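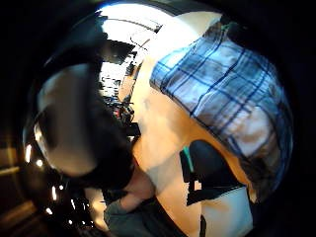
Subject: Re: [handheld-demos] Do you drop the frames where the hand covers the lens?

Hello all,

thank you for the question, and sorry for the slow answer. I wanted to finish our last training runs before writing, so that I can give numbers and more than only an opinion. I put my comments between the quoted parts.

> We are collecting demonstrations with a hand-held gripper and a wrist
> fisheye, and in many episodes the first seconds are bad. The operator's
> own thumb or arm fills the view, or the camera looks at the room and
> never at the table. At the moment we cut these parts by hand. Is there
> an accepted way to do it automatically?

I do not know of an accepted way. In the Jakolero project we tried three things, and I will describe them in the order in which we gave up on them.

First we used a sharpness score. The idea is that a hand very close to the lens is out of focus, so the score should fall. It does fall, but only a little, because the rest of the view is still full of edges. A checked shirt is the worst case. A sleeve with thin lines gives a very high score, higher than most of our kitchen scenes, and the filter is then happy to keep the frame. Ceiling lights and shelves do the same. We could not find a threshold which worked in more than one room.

Second, we trained a small skin segmentation model and removed frames where the mask was larger than some part of the image circle. Please remember to compute the ratio over the circle and not over the full rectangle. We made this mistake for one month, and the black corners made every mask look smaller than it was. Also, the model did not recognize skin when it was very near and dark. It marked the forearm correctly and left out the thumb, although the thumb was the larger thing.

> If we remove too much, we are afraid to lose the approach motion.

Yes, this is exactly what happened to us. With the skin mask we lost useful data, because in some tasks the other hand has to come into the view to hold an object. Folding is one of them, opening a jar is another.

So what we do now is not looking at the image first. We look at the pose track and the gripper width. An episode starts at the first moment when the tool moves smoothly and the gravity direction in the camera is inside a cone that we measured from good episodes. When a person still adjusts the grip or turns toward the table, the orientation is almost always outside this cone. Only after this step do we run the image check, and only on the parts that are uncertain.

For our test we took 164 episodes from the Fröhlich set and marked the true start by hand. One person did the marking, so there is no agreement score, I am sorry for that. The results for the error of the start point, as the median over all episodes:

sharpness only: 25 frames
skin mask: 20 frames
pose cone, then mask: 13 frames

The more interesting question is if the policy cares. We trained the same diffusion policy on the uncut data and on the data cut with the last method. On the cup task we saw no difference that I would defend in front of a reviewer. On the drawer task the uncut policy was often slow at the beginning, and sometimes it rotated the wrist upward before it moved forward. We think it learned this from the bad starts, but I must say clearly that we did not prove it. We had only one seed for each condition.

> Would you share the code?

The filter is a small script inside the Civon tools and it depends on our log format, so it will not run for you as it is. I can clean it and send it to the list in January. The cone must be measured again for each camera mount in any case. Ours came from the Bememau bracket, which tilts the lens a little down, and with another bracket the values are useless.

Two questions back to you. Do you record the gripper width at the same rate as the images? We had a delay there and it moved all our start points to the same side. And do you keep the bad parts somewhere after you cut them? We deleted ours in the first round and regretted it, as they would be good negative examples for a classifier.

I would also be glad to hear from people with two grippers. Our method decides for each hand alone, and then the left and right side do not start together. For now we take the later one, but I do not like this solution very much.

Best regards,
Jakolero data group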